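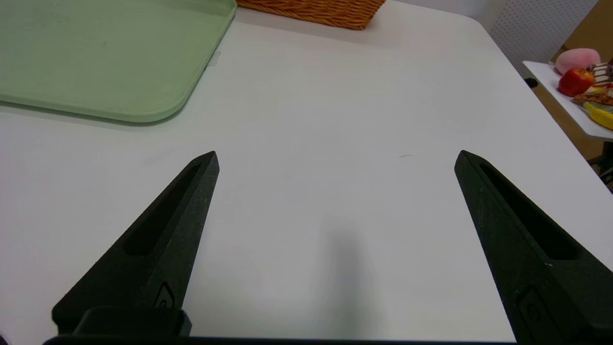 What does a tabletop manipulation cell cost to set up? The arms and grippers are the largest single purchase, but mounting, furniture, spare parts and staff time often add 60 percent to their price in the first year.

A tabletop manipulation cell is a fixed work area in which one or more robot arms handle small objects, such as sorting household goods into baskets. Planning normally starts with the task list. The list sets the reach, the payload and the number of arms, and these set the size of the table.
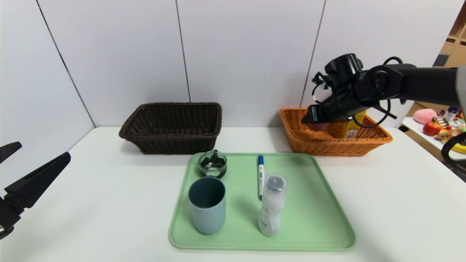

Payload is rated at the wrist, so the weight of the gripper, its cables and any wrist camera must be subtracted before the load is figured. Buyers who skip this step tend to order an arm one size too small.

Consumables

Gripper fingers are wear parts and are budgeted apart from the arm. The Olton planning sheet, drawn up by Zdenka Vidmar and Kerubo Makori, allows five spare pairs per arm per year. Baskets, trays and test objects are entered on a separate line, with 15 percent added for replacement.

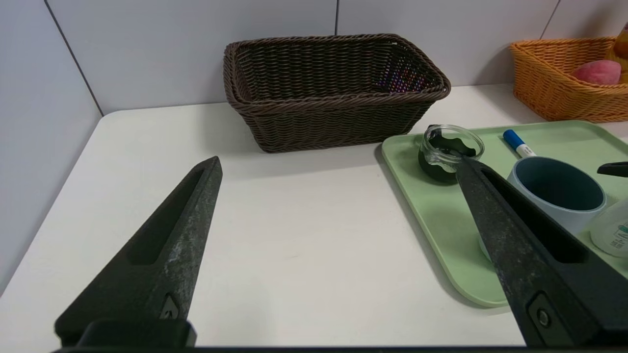
Gripper fingers with scuffed faces; basket and tray on the table.

Scheduling

Delivery times differ by part. Arms are commonly ordered first, and the table is fixed in place before they arrive. At the Birgate site, orders approved in February were split in two so that cabling could be paid for from the earlier budget.

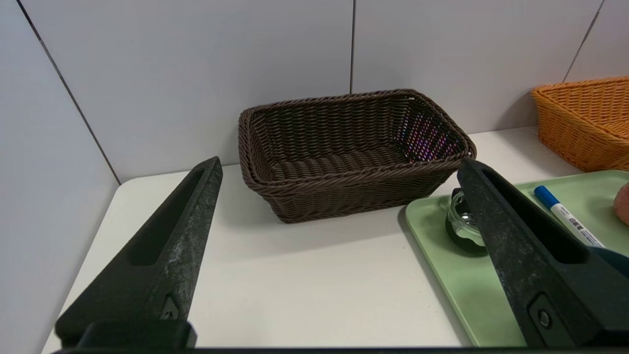

Service contracts are priced per arm or per site. A per-site contract is usually cheaper once a second cell is planned. Calibration visits may be billed separately and should be listed in the quote.

See also: End effector; Payload rating; Total cost of ownership

Last revised 26 Aug 2023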